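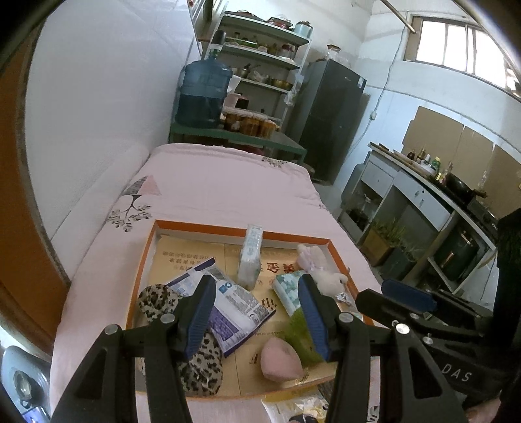 Soft pads or hard pads?

In August we tried two sets of finger pads for hand-held grippers, one from Denell and one from Teuber. The task was simple: take small household items out of a shallow box and put them back. We made 169 picks with each set.

Denell was better on pouches and plush toys. Teuber was quicker with small cartons, but it lost flat packets 16 times, mostly at the corners of the box. The Denell pads cost more, and after nearly 217 openings one of them began to peel.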